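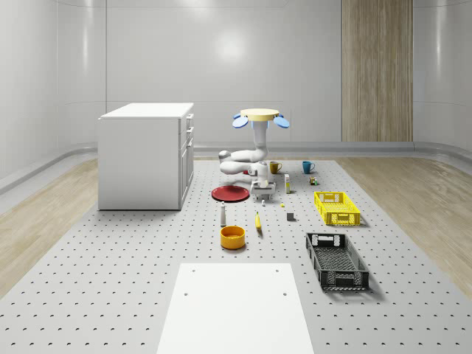

Simulated room: arm on the perforated platform, white cabinet at left.

Subject: Re: [trade-talk] Did the Chamber speak for us on the Suda agreement?

Hello all,

Forgive the slow answer, I have been meaning to sit down with this since the bulletin came out and the weeks got away from me (February always does that in our line of work, with the annual filings and half the office home with colds). I wanted to reply to the whole list because I think the question deserves more than a quick yes or no from me.

Earlier on the list, a member in Ulteo wrote:

> I was surprised to read that "the business community of
> Braltgate" welcomes the trade agreement with Suda. I am a
> paying member of the Chamber and I was never asked. I sell
> fasteners and small hand tools, and the tariff on just those
> goods drops to 6 percent in the first year. That may be fine
> for the importers down at the port. It is not so fine for me.
> Were any of you asked? And has anyone read the annexes?

To take the first part first: yes, I was asked, but only in the loosest way. A short survey went out last fall with the newsletter, and if you didn't scroll to the bottom you would have missed it. According to the bulletin, 48 firms sent it back. I was one of them, and I remember filling it in at the kitchen table while supper was on the stove, so I can't claim I gave it my deepest thought. The survey asked whether we favored "broader trade ties with Suda," and I checked yes, and I would check it again. But it had no question on the tariff schedule, and I don't think my yes should be read as a yes to all of it.

As for the annexes, I have now read Annex 2 from front to back and a good part of the others, with plenty of coffee. The line you want is item 3202, which covers fasteners, hinges and hand tools together. You are right that it falls to 6 percent in the first year. What I had missed, and maybe you did too, is the footnote allowing a local maker to ask for a slower step-down if sales are hurt. The request goes to the trade ministry on a plain form and has to be in before the end of the first quarter after the agreement takes effect. I would be very glad to go through it with you, or with anyone else on the list who makes things under that heading!

I should say where I stand so that you can weigh all this properly. My own shop brings in parts for pumps and generators, a good many of them for the older Honda engines that half the farms around Ulteo still run, and cheaper freight through Suda would help me quite a bit. My customers would feel it too. So I lean in favor, and I have tried to keep that in mind while reading. My late father made gate hardware, though, and I grew up sweeping his floor, and I know very well how thin the margin is on a box of hinges.

What bothers me most is the wording of the bulletin. "The business community welcomes" is a big thing to say on the strength of a one-question survey. I would much prefer "most members who answered," and I have written to the Chamber office to say so, in what I hope was a friendly tone. They wrote back kindly and said there will be an open session on the annexes before the vote in the assembly. It starts at 6 in the evening at the Chamber hall in Braltgate, and they will post the day once the room is confirmed. Please do come if you can, even if you only want to listen. I can fit three more in my car from Ulteo, four if nobody minds a squeeze.

One small correction to my own earlier post while I'm here: I said the port fees were part of the agreement. They are in a separate schedule and were settled last year, so please ignore that paragraph.

Warm regards to everyone, and I do hope the colds are clearing up at your end,

A member in the parts trade, Ulteo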